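Seite drucken | Artikel per E-Mail versenden

30. Oktober 2019
Von der Arbeitsgruppe Kwiatkowski

4.3 Weiß auf Weiß: Wahrnehmung und Ablageplanung im Badezimmer

Im vorigen Abschnitt ging es um die Küche, und da lief der Planer ja ganz ordentlich. Im Bad hat er mich dann einige Wochen gekostet. Glatte, gewölbte Flächen, kaum Kontrast, dazu ein Arm, der zwischen Spülkasten und Wand seinen Platz finden muss – Vencombe, unser Bewegungsplaner, war für so etwas schlicht nicht eingestellt. Abbildung 7 zeigt die Simulation, an der ich die meisten Parameter nachgezogen habe.

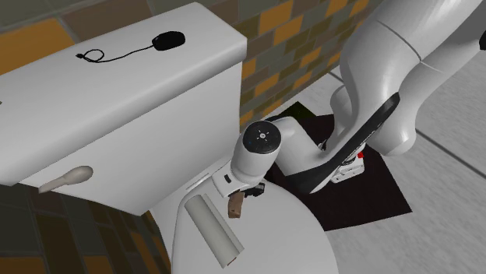 Abbildung 7a: Steiler Blick von oben auf Spülkasten, Sitz und Arm.
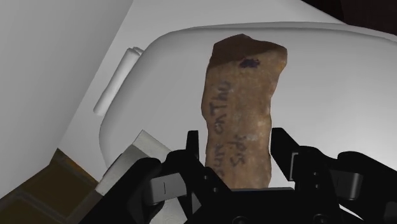
Abbildung 7b: Blick über den Greifer auf das beschriftete Objekt.

Aus dem Gutachten zur ersten Fassung kam der Einwand, man könne den Griff und die Ablage gar nicht getrennt bewerten, solange die Segmentierung für beide dieselbe Maske liefere. Ein Fehler in der Maske tauche dann zweimal in der Statistik auf und sehe aus wie zwei Schwächen des Planers. Das hat mich zuerst geärgert, aber der Punkt stimmt, und ich habe die Auswertung daraufhin komplett umgebaut.

Seitdem bekommt der Griffplaner seine Maske aus dem Bild, und der Ablageplaner rechnet auf einer eigenen Tiefenkarte, die erst nach dem Schließen der Finger erzeugt wird. Das kostet Zeit (dazu gleich mehr), dafür kann ich jetzt in jedem Durchlauf sagen, welches der beiden Module danebenlag. Die Schnittstelle dazwischen ist absichtlich dünn: eine Pose, eine Kovarianz, ein Zeitstempel. Mehr wollte ich nicht durchreichen, sonst hängt wieder alles an allem.

Zur Maske selbst. In 7b steht ein länglicher, braun gesprenkelter Gegenstand vor einer großen weißen Wölbung, und den findet eigentlich jedes Verfahren, das ich ausprobiert habe. Spannend ist die weiße Rolle links davon! Farblich trennt sich da fast nichts, und unsere erste Segmentierung hat Rolle und Untergrund brav zu einem einzigen Körper verschmolzen. Für den Planer hieß das: ein Hindernis mit einer merkwürdigen Beule, um die er weiträumig herumfuhr. Ich habe deshalb einen zweiten Kanal dazugenommen, der nur auf Flächennormalen arbeitet und zwei Regionen trennt, sobald die Normalen an ihrer Grenze um mehr als etwa 15 Grad springen. Kleinere Schwellen zerlegen mir die Keramik in Streifen, größere schlucken die Rolle wieder.

Dann die Schrift. Auf dem Objekt steht längs „Sun OK Thu“, daneben kürzer „Sept“, und an genau solchen Aufschriften blieb die Merkmalsverfolgung gern hängen. Buchstaben liefern wunderbar scharfe Ecken, nur liegen sie alle auf derselben Seite, und sobald sich das Objekt um die Längsachse dreht, sind sie weg und die Posenschätzung springt. Ich habe eine Weile versucht, die Textbereiche auszumaskieren, das war aber keine gute Idee (zu wenig übrig, was man noch verfolgen könnte). Jetzt werden Textmerkmale behalten und nur schwächer gewichtet, abhängig vom Winkel zur Kamera. Die Sprünge sind damit nicht ganz verschwunden, sie fallen aber so klein aus, dass der Regler sie wegbügelt.

Den Regler haben wir aus dem Granditz-Paket übernommen und nur an einer Stelle verändert: Kurz vor dem Kontakt schaltet er von Position auf Nachgiebigkeit um, und der Umschaltpunkt kommt nicht mehr fest aus der Konfiguration, er wird aus der Kovarianz der Pose berechnet. Unsichere Pose, frühes Umschalten. Bei gewölbten Flächen macht das viel aus, weil der Höhenfehler dort mit jedem seitlichen Versatz mitwächst.

Getestet habe ich das in Bestgate, unserem Simulator, mit 76 Badszenen und insgesamt 2.000 Durchläufen. Die Verteilung der Szenen ist leider etwas schief, schmale Räume kommen öfter vor als große, und ich würde die Ergebnisse deshalb nur vorsichtig mit denen aus der Küche vergleichen. Ein voller Planungszyklus inklusive der zweiten Tiefenkarte braucht im Median 689 Millisekunden. Schneller wäre schön, vor allem bei Szenen mit vielen Kleinteilen auf den Ablageflächen. Ein dünnes Kabel, wie es in 7a an der schwarzen Maus auf dem Spülkastendeckel hängt, ist für die Kollisionsprüfung übrigens der teuerste Gegenstand überhaupt: Als Kette kleiner Kapseln modelliert, bläht es die Zahl der Abfragen auf, als grobe Hülle modelliert, sperrt es den halben Deckel.

Bisher nehme ich die grobe Hülle und lasse sie nur dann verfeinern, wenn der Planer ohne diese Fläche keinen Weg findet. Die Umschaltlogik dafür steht im Anhang, die Version vom Februar hatte noch einen Vorzeichenfehler bei geneigten Hüllen – wer damit gerechnet hat, sollte die Werte bitte neu erzeugen.

Seite drucken | Artikel per E-Mail versenden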